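The tub drawer

Every house has one drawer, or shelf, or in our case an entire lower cupboard, where plastic containers go to lose their lids. Ours came with us from the flat in Ernside and has been breeding ever since. I'd been ignoring it since September. Then it stopped closing, and I had to get down on the floor and have a conversation with it.

My method was to haul the lot out in batches and give each tub a fair hearing. Lid? Stay. No lid, but useful for screws or pegs? Also stay, apparently. I am not a hard man. Anything that smelled of curry from a previous government went in the recycling.

The blue ones gave me the most grief. I've a soft spot for the clear blue plastic with the dark rim, and I'd keep one for the colour alone, lid or no lid.
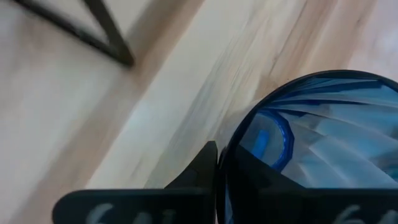
What stayed

Blue tubs, obviously. The big Zonon one that only ever holds Anzac biscuits. A squat little thing that fits 2 boiled eggs and has no other ambition in life.

What went

Virgil Gavrilă, if you're reading, your lasagne dish is on its way back to you. I did mean to return it full. The takeaway tubs are gone too, apart from a few I hid from myself behind the colander.

The cupboard now shuts on the first go, provided you lean on it. I've told the household that new tubs are banned until further notice, then came home from the shops with yoghurt in the 1 kilo size, which is a very good tub.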